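Plorside Countertop Water Filter, Model 800
Installation and Care Guide

Section 3. Setting Up the Filter on the Countertop

Read this section through once before starting. Allow 90 minutes for the first setup, most of which is soaking time for the cartridge. The filter connects to a standard threaded kitchen faucet. It does not fit pull-out sprayers, shower heads or garden taps.

3.1 Before you begin

Check that the carton contains the filter housing, one cartridge (sealed in foil), the diverter valve, two hoses joined side by side, three adapter rings and a spare O-ring in a paper sleeve. The spare O-ring is thin and is easily thrown out with the packing.

You will also need a clean bowl large enough to cover the cartridge with water, a dry cloth and a pair of pliers. The pliers are for removing the old aerator only. Do not use them on any part supplied with the filter.

Caution: Cold water only. Water above 100 °F damages the cartridge and may loosen the hose fittings. Damage from hot water is not covered by the warranty.

3.2 Choosing a position

1. Place the housing on a level, hard surface beside the sink. The hoses are 50 inches long and cannot be extended.

2. Keep the housing out of direct sunlight. Light encourages algae inside the clear lower bowl.

3. Leave a hand's width of free space on every side. The housing must be turned by hand at each cartridge change, and a tight corner makes this difficult.

4. Do not stand the housing on top of another appliance, or directly behind a stove burner. Keep hoses away from hot surfaces and from doors that swing open over the counter.

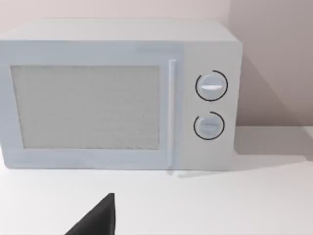

5. Route the hoses along the back of the counter where possible. A hose that crosses the working area will be pulled sooner or later, and the diverter takes the strain.

Note: If the only available position is on the far side of the sink from the faucet handle, turn the diverter so that its lever still faces forward. The lever works in either direction.

3.3 Preparing the cartridge

1. Wash your hands. Open the foil and remove both end caps from the cartridge.

2. Rinse the outside under cold running water until the water runs clear. Fine black dust is carbon left from manufacture and is harmless.

3. Stand the cartridge upright in the bowl and cover it with cold water. Soak for 30 minutes. Bubbles will rise for the first part of this period.

4. Lift the cartridge out, let it drain and discard the water.

Caution: Once wet, a cartridge must not be allowed to dry out. If setup is interrupted, leave the cartridge in the bowl and refrigerate it for no longer than one day.

3.4 Connecting the diverter

1. Unscrew the aerator from the end of the faucet. If it is stuck, wrap it in the cloth before using the pliers.

2. Clean any scale from the threads. White vinegar on a cloth is enough in most cases.

3. Select the adapter ring that matches the faucet. Ring A fits inside threads, Ring B fits outside threads, and Ring C is for the narrow Woo and Clirkau faucets sold before July 2019.

4. Screw the diverter on by hand until it stops, then give it a further quarter turn.

5. Push the blue hose onto the outlet marked IN and the clear hose onto the outlet marked OUT. Each hose clicks when fully seated. Tug it gently to confirm.

3.5 Closing the housing

Unscrew the lower bowl and set it, the sealing ring and the cartridge on a clean dry part of the counter. Small items left on the surface should be moved well back – the bowl rolls if it is laid on its side. 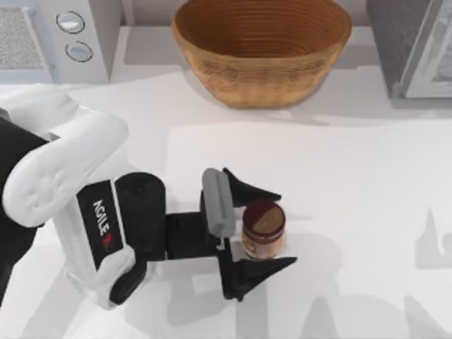
1. Inspect the O-ring for grit or nicks. Fit the spare if there is any doubt.

2. Wet the O-ring with a few drops of water and press it into the groove. Do not use cooking oil or petroleum jelly, both of which cause the rubber to swell.

3. Seat the cartridge on the center post with the arrow pointing up.

4. Raise the bowl and turn it clockwise until hand-tight. The two raised marks should line up to within a finger's width.

3.6 First flush

1. Open the cold tap slowly with the diverter lever in the OFF position. Check the faucet joint for drips.

2. Move the lever to FILTER. The bowl fills and air is pushed out through the spout. Some spitting is normal.

3. Run water for ten minutes and discard it.

4. Tilt the housing briefly to release trapped air, then set it upright.

5. Close the tap and wipe all joints dry. Check them again after an hour.

Note: Filtered water may look cloudy during the first week. This is dissolved air and clears from the bottom of the glass upward.

3.7 Cartridge life

Replace the cartridge after 1,277 gallons or six months, whichever comes first. Write the installation date on the label under the base. In hard water areas the flow may drop earlier – treat a slow spout as a signal to change the cartridge.

Revised November 26, 2023. Technical text: Na-rae Yeo, Plorside Product Support, Merkville.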